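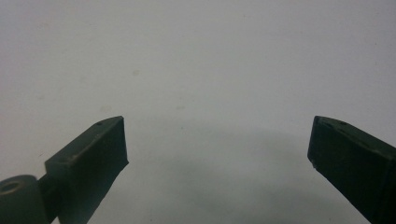
Surface prep is where most of you lose your marks, so I'm starting the Week 3 notes with it again (sorry to anyone who sat through my rant on Tue 22 October). Before you lay out a single thing, get your eye down low and look across the work surface for marks. A pale top is a gift for this, even the small soft grey smudge a bit left of centre shows up, and so does the shadow, a wide arch with a soft edge over the lower half. Soft edges like that are what I want to see under your pieces too! If yours are hard and black, move the lamp.

Wiping down. I use the Sukham cloths from the cupboard by the sink, but any lint-free cloth will do. Work away from yourself, fold the cloth, go again. Don't spray straight onto the top, spray the cloth. If you're in the Grandholm room the benches are older and you may need a second go at the corners.

Then walk to the other side and look again. I know, I know, but the colour of the surface changes as you move and specks you missed will turn up.

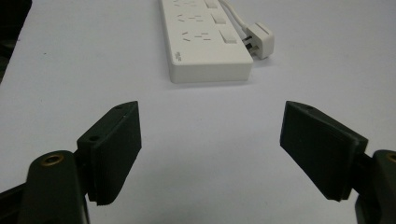 Fig. 2. White tabletop with a few tiny dark specks on it.

Specks that size are worth another wipe if you're laying out paper or fabric. For the ceramics exercise I'd let them go.

For next week: read the Benítez chapter, pages 18 to 23, and bring three small objects of your own, nothing shiny please. Yolanda Figueroa is taking the Numstead group, so check which list you're on. The layout journal is 200 words, handwritten is fine.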